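# Leave the Slow Work Slow

2020-07-08

I have been building a two-armed robot with a friend in our shared workshop, and I want to defend the way we do it, which many people find too patient.
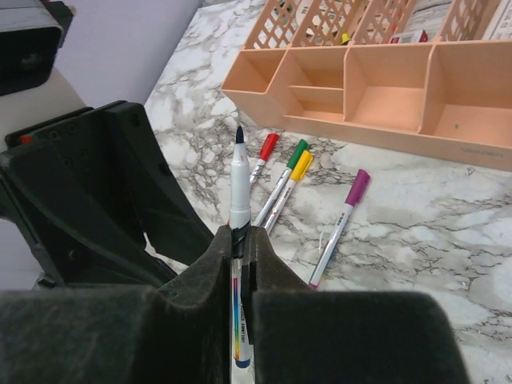
Ognjen Babić wrote to me that a person who wants marker pens sorted should buy a box with labels and go outside. He also wrote that hobby robots are always shown with easy objects, so the builder can be proud early. I answered him privately, but I think his remark deserves a longer answer.

It is true that a marker is easy for a hand. For a gripper it is quite a difficult thing. The barrel is round and smooth, and two fingers have only a small area of contact. If you squeeze at a bad angle, the marker turns. When it must stand upright, even a small turn shows at the tip. I learned more about finger shape from this one object than from all the wooden blocks of last winter, and blocks are what most instructions tell you to begin with. A block forgives almost everything.

We printed nine pairs of fingers before we had one that I trust. Sunita Grewal, with whom I share the project, wanted to stop at the fourth pair and correct the rest in software. We argued about this for two evenings. My opinion is that software should not be asked to repair a bad finger. Her opinion is that I like the printer too much – and maybe this is also true.

What I find wrong in many home builds is the hurry to make the arm decide things alone. People buy the motors, screw them together, and the same week they ask why the learned program does not work. Often the base is loose, or one cable pulls on the wrist. I had a loose base myself for a whole month and blamed the program. Now I move the arms by hand control for more than 200 tries before I allow any program near them, and I write down each failure in a paper notebook. It is boring. After 53 tries in the last series I knew which joint was late, and I knew it from my own eyes.

Ognjen is right in one point. A finished machine for markers has no use in my house. But I do not build it for the markers. In August I want to try with small screws and washers, where my fingers are really too slow and my eyes get tired. The other members ask when it will be ready, and I tell them to ask me again when the screws arrive.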